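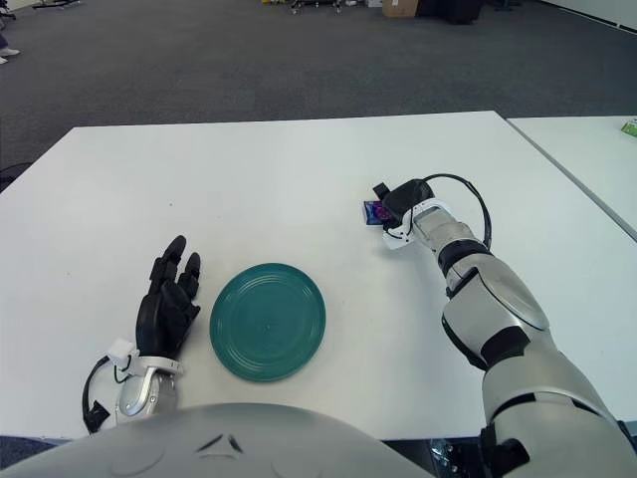

February 2021. The reading room at Flidley remained closed to the public. Cataloging of the Valderrama letters continued, and 72 items were entered, bringing the total to 422. Four letters bear no date and have been set aside for review. The heating was adjusted at noon.

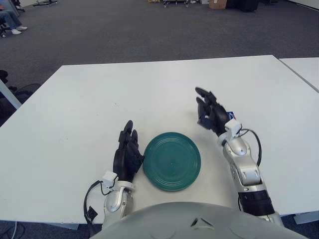

Halfdan Stougaard replied that the undated letters belong with the January transfer from Gruvska and should be numbered after item 78. The register will be amended tomorrow.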